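Mirkholm Costume Store
Minutes of the store meeting, 28th February

Present: Elisa Bortolotti (chair), Katia Farina, Theophilus Kwofie, Pushpa Kandpal (minutes)
Apologies: Tamara Kravets

1. Previous minutes
Accepted with one correction. Under item 5, "rail B" should read "rail D".

2. Stock check
KF reported 83 garments checked against the list. Four have no tag and cannot be matched to a production. They stay on rail D until TKr has gone through the fitting notes. Tag numbers to be written in laundry marker only. Ballpoint does not survive the wash.

3. Folding and floor work
Agreed that sorting and folding may continue on the floor of the small room. The rug is cream with a long pile, and dark fabric left on it picks up fibers. TKw asked for a flat cotton sheet to be put down first. EB agreed for black items. Light items may go straight on the rug.
Folding order for jackets and tops with contrast panels: close fastenings, lay face down, sleeves in, cuffs flat, fold in thirds. Items are not to be left bunched overnight. KF noted that trim on the cuffs creases first and is slow to steam out.
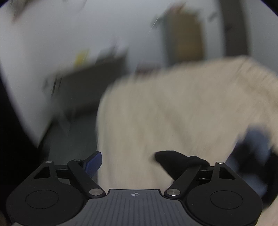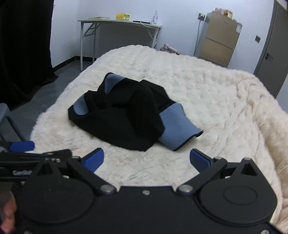 Small room. Second picture: black garment with light blue panels on the rug, folding table and filing cabinet at the back.

4. Folding table
The gray table stays against the wall. PK asked for the top to be kept to items in daily use. The pump bottle may remain. Books and folders go back on the office shelf when finished with. The full width is needed for pinning in June, and anything still on it at that time will be moved to the office without notice.
TKw to check the leg locks before any cutting is done on the table.

5. Filing cabinet
Two drawers. Top drawer: fitting notes, current year. Bottom drawer: loan forms and supplier invoices. EB proposed that the packages on top be opened, listed and put away. Agreed. The label on the cabinet is to be replaced when the drawer contents have been settled.

6. Cables
Cables to be kept off the floor under the table. TKw will fit clips along the wall. The steamer is not to be used from an extension lead.

7. Purchases
Quote from Fatetti for two garment rails and a cover set: 1,190, delivery included. Sorrentino has not replied. Decision held over to the next meeting. Purchase of 40 wide hangers approved.

8. Other business
Rug cleaning: KF to ask whether the pile can be shampooed in place. Failing that, it goes out to Wuviletti after the June fittings.

Actions
TKr: identify untagged garments
TKw: leg locks, cable clips, cotton sheet
KF: hangers, rug inquiry
EB: packages, second request to Sorrentino
PK: new drawer label

Last updated: by P. Kandpal, item 7 wording corrected

Comments (3)

Tamara Kravets
Two of the untagged ones are mine to sort out, they came back from the school loan. I will have the notes with me next time. Please leave them on D.

Theophilus Kwofie
Leg locks checked. The left one is stiff but it holds. Clips are ordered.

Katia Farina
Does "thirds" in item 3 apply to the long coats? They have been going on hangers up to now and I would keep it that way.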